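Boats > Cruising > Threads

Search this site Search

Henrik Meinecke
September 27, 2023

Caro is back in the water at Braddale after nine days on the hard. Thread on the haulout, what it cost and what we'd do differently, for anyone planning to stop here on the way south.
31 replies 12 shares

We came in on the early tide. The channel is marked but the third green buoy is well inside where the chart has it. Follow the buoys. We never saw less than two feet under the keel, and we draw six.
4 replies

The yard is Coppens, on the east side past the fuel dock. They have one lift and it handles boats up to 16 feet wide. Wider than that and you'll have to keep going to Selley, which has a railway. Call Coppens the day before. They don't answer the radio at lunch.
2 replies 1 share

Costs. Haul, pressure wash, blocking and relaunch came to 600 dollars. Lay days were extra, and the first two were free. They take cards but add a fee, so we paid cash. The nearest bank machine is in town, a 25-minute walk.
9 replies 3 shares

You can live aboard while you're up. They lend you a ladder. Tie it to a stanchion base, top and bottom if you can, and bring your own line for that. The showers are clean and close at ten. The toilet by the gate stays open all night.

No draining sinks onto the ground. We washed dishes in a bucket and carried it over to the drain by the shed. Got old by day three. The fridge is water cooled so that was off too, and we used the icebox with block ice from the fuel dock.
3 replies

What we had on the list: bottom paint, new shaft zincs, cutless bearing, and a look at the rudder, which had started to knock a little at anchor in January and hasn't gotten better on its own.

The bearing was the big one. Ours was worn enough that you could move the shaft up and down by hand. Coppens wanted to pull the shaft. Their man had a puller that did it with the shaft in place, once we got the prop off. Half a day, most of it spent on the prop nut. The part was 245 dollars. We had already bought one that turned out to be the wrong outside diameter, so measure yours before you order.
14 replies 6 shares
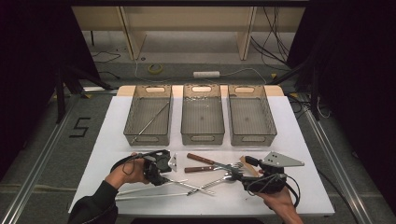 Dorrie asked whether the new bearing had made any difference to the vibration, and said hers had stayed exactly the same until she had the engine aligned afterward.
1 reply

Fair question. We've only motored from the lift to the anchorage, so I can't say much yet. It was smooth at low revs. I plan to check the alignment once she's been afloat a few days and the hull has settled. I'll add to this thread when that's done.
5 replies

The rudder turned out to be the lower bearing, same story as the shaft, just less of it. We put in a thin shim as a stopgap and the knock is gone for now. A proper fix means dropping the rudder, and for that you need a hole dug under the boat or a high lift. Coppens won't let you dig. Selley might. That's a job for next year.
2 replies

Paint: two coats all over and a third along the waterline and the leading edge of the keel. We used rollers and did it ourselves over two mornings. Afternoons were too windy and the dust comes right across the yard. Start by seven. The yard moves the stands for you so you can get the patches underneath, but you have to ask, and they want at least an hour's notice.
7 replies 2 shares

Total for everything, including the lay days, paint, parts and groceries, was more than 2,000 dollars. We had set aside less than that. The paint was the part I guessed worst on. Prices at the chandlery here are high, and if I did this again I'd buy it before leaving and carry it in the lazarette.
11 replies 4 shares

Groceries: there's a small store across from the yard gate with bread, eggs, onions and canned stuff. For meat and fruit go into town. The bus stops by the church and runs every hour until six. Laundry is next to the post office. You leave it and pick it up the next day, folded.

Launch was early afternoon, on a rising tide. I stayed aboard in the slings and checked the shaft seal, the through-hulls and the speed log before they let us go. The log fitting was weeping. Took it out, greased the O-ring, put it back, dry. Ask them to hold you in the slings for ten minutes. They didn't mind.
3 replies 1 share

We're anchored off the town now in 12 feet, mud, good holding. The ferry wake rolls through at eight and again at five. If that bothers you, go around behind the point, though it's a longer row in.

Plan is to stay until the wind goes back to the northwest, then a day sail to Selley and on down the coast from there. We still need to fill propane, and the fuel dock only does it in the mornings.
6 replies

Show more replies (8)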